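Notebook, Skastville bench, Tuesday, started 7:40

Indigo vat, second week. I am very happy this morning, so this will be longer than usual!

When I lifted the lid the surface had the coppery skin on it, the real one, with a big dark clump of foam in the middle (the "flower", as Vaida calls it), and underneath the liquid was a clear yellow-green all the way down as far as I could see with the flashlight. On Friday it was a muddy blue-gray and smelled like nothing much. Now it smells like a barn with a fruit bowl in it. Zoi came in, sniffed, and went straight out again to tell Indira.

What changed between then and now: I fed it. Two handfuls of boiled wheat bran, strained, the liquor only, stirred in along the wall so as not to beat any air into it. Then I wrapped the crock in the old quilt and left the heating mat on low. I also added a little more lime, after the strip read lower than I like. I didn't write down how much lime, which is annoying, and I know exactly what Kumaresan will say about that. Call it a heaped teaspoon. From now on it gets weighed, there's a scale sitting right there.

Test strips, all on the Rantala cotton, scoured and wetted out:

Strip A, one dip, 6 minutes. Came up bright green, turned in the air in the time it took me to find a peg. Pale sky blue, very even.
Strip B, three dips, 6 minutes each, aired 11 minutes between. A proper mid blue. Lovely.
Strip C, same as B but I squeezed it under the surface on the second dip to get the air out of the folds. Noticeably cleaner at the edges than B. Do this every time.
Strip D, linen scrap from the Benitz bolt, three dips. Patchy. I think it's the scour and not the vat. That bolt has some sort of finish in it that takes more than one boil to get rid of. Saranya had the same trouble when she tried madder on it in August.

I want to see what happens with more dips. My guess is that six short ones will beat three long ones for depth and for rubbing off less on the hands, but I have only ever done it with the chemical vat, where everything goes faster and I get impatient. The bran vat seems to want slowness. I like that about it more than I expected to.

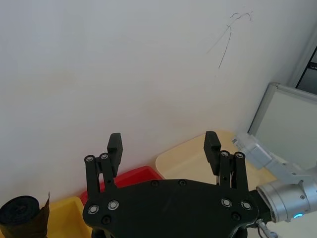 Wool next. I had put off wool because of the lime, and the first skein went in with me standing over it like a nervous parent. Plulovel two-ply, soaked overnight, one dip of 7 minutes. It came out the color of a duck egg and then kept deepening for ages after I hung it up. I rinsed half of it in water with a splash of vinegar and left the other half plain. The vinegar half feels soft, the plain half is a touch crunchy. So vinegar for wool, no question.

Also dipped: one of Indira's stitched samples, the one with the rows of running stitch pulled up tight. She has 185 stitches in a piece the size of a napkin (she told me the number twice, and fair enough). We are going to leave it tied until tomorrow. I have been told firmly that I am not to peek. The thread is doubled polyester, so it should hold up to four more dips without snapping.

Afternoon, 3:15

Vat is tired. Color of the liquid has gone from yellow-green to a flat green, and strip E (one dip, same time as A) came out much paler than A and a bit gray. So it gets a rest. Stirred once, slow, lid on, quilt back around it. I won't ask anything of it until tomorrow after lunch.

Zoi thinks we are overworking it by dipping wool and cotton in one day. She may be right. She kept a bran vat going for a whole winter at her last place and only dyed in the mornings. She also says to keep the sediment well out of the way, and lent me a plastic mesh disk that sits on a ring above the bottom of the crock. It's brilliant. The skein didn't pick up a single speck.

Strip E's other half is in the south window with a card over it for lightfastness. A and B to go in beside it when they've had a proper wash.

To do

Weigh the lime. Weigh the bran too, dry, before boiling.
Second boil for the Benitz linen, with soda this time, then repeat D.
Ask Vaida whether her flower ever came back the same day after a rest, or only overnight.
Six short dips against three long ones, same cotton, same total time.
More pegs!
Label the vinegar half of the skein before somebody winds the two together.

Lid temperature at closing was fine to the hand. Thermometer is still missing, Kumaresan had it last for the wax pot.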